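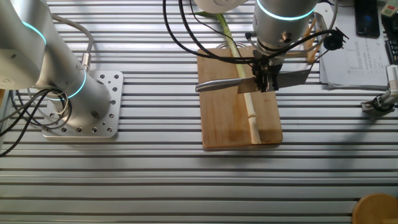
Consuelo Bermúdez wrote:

> Hi all, a dumb question from the Kerside end of the list. When you've got one of those really long green onions, the kind that hangs off both ends of the board, do you cut it in half first or just start at the root and work your way up? My mother-in-law says halving it is lazy and that you lose the good middle part. I say the middle part is still there, it's just in two places. Also my wood board has stains that will not budge and smells like onion by dinner time. Do I sand it or toss it?

Consuelo, not dumb at all, and please don't toss the board!

I'm with you on the halving. I cut mine crosswise wherever the white fades into green and treat them as two vegetables from then on. The white end goes in the pan early with the oil, and the green goes on at the last second, or just raw on top of everything. If you start at the root and go all the way up you end up with one big mixed pile, and then you're standing there picking the pale bits out with your fingers while the rice sticks (ask me how I know). For soup I don't bother, it all goes in together.

The really long ones we get out here come from the Urkeck stand, and in January they can be closer to leeks than scallions. With those I trim the root, split the white part lengthwise and rinse it under the tap, fanning it out a little with my thumb. There's always a bit of grit hiding in there. Then I lay it flat side down, and it stops rolling around.
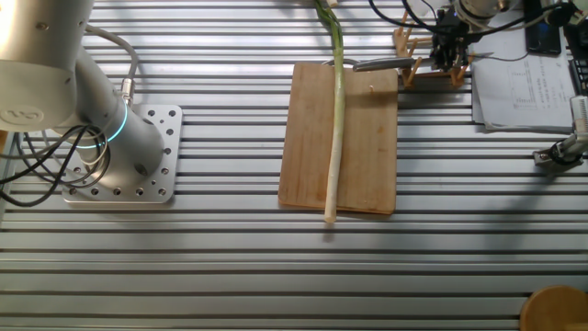

And a board set lengthwise helps too, with the short side toward you, so more of the onion is lying on wood and less of it is flopping onto the counter. I did it sideways for years and was forever chasing the tops. Put a damp dishcloth under it if yours slides. Mine is an old Pluner that has warped a tiny bit in one corner and it will walk clear across the counter if I let it.

About the knife, I know half this list swears by the little serrated ones, but for onions I want a plain wide blade, and I want it sharp. A dull one squashes the green part and you get those long strings of half-cut rings, like a paper chain. My kids think that's great. I don't.

OK, the board. Stains first. Coarse salt, half a lemon, scrub along the grain, leave it ten minutes, rinse, and stand it up on its edge to dry. Don't lay it flat on the counter wet! The salt does most of the work on smell. For the stains it depends what they are. Tea and beet will fade, grease mostly won't, and I've stopped caring. A stain isn't dirt. If the surface feels fuzzy when it's dry, then go ahead and sand it, 120 grit and then 220, wipe it down, let it dry overnight and oil it the next day. I gave mine three coats of mineral oil and it drank every drop.
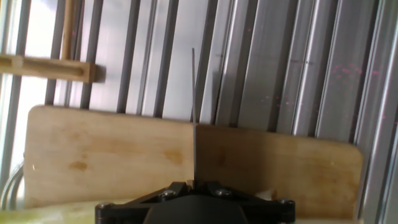 Wood board, lighter on the left, darker on the right.

One more thing on smell, and this is the tip I got from the woman at Ní Mhurchú when I bought my last bottle of oil: pick one side for onions and garlic and keep the other for fruit and bread. I burned a tiny dot into the corner of my onion side with a hot nail. It looks terrible and it works great. No more garlicky melon.

Oh, and save the root ends, Consuelo. Leave an inch of white on them and stand them in a glass of water on the windowsill. I've got 7 going right now and the cat has only eaten one.

Let us know what your mother-in-law says, and if she has a trick for keeping the cut greens from going slimy in the fridge I'd love to hear it. Paper towel in a jar gets me three days, tops.

Filed under: Kitchen Talk, Knives & Boards, Vegetables

3 comments

greenbowl36: Three days is pretty good. I freeze mine chopped in an old jam jar and shake it every couple of hours the first day so they don't clump.

Consuelo Bermúdez: Did the salt and lemon! The smell is gone, the big stain is still there, and my mother-in-law says the stain is from 13 years of people halving their onions. I'm going to sand it anyway.

potlid: Does walnut oil work instead of mineral? I've got most of a bottle left over from salad season.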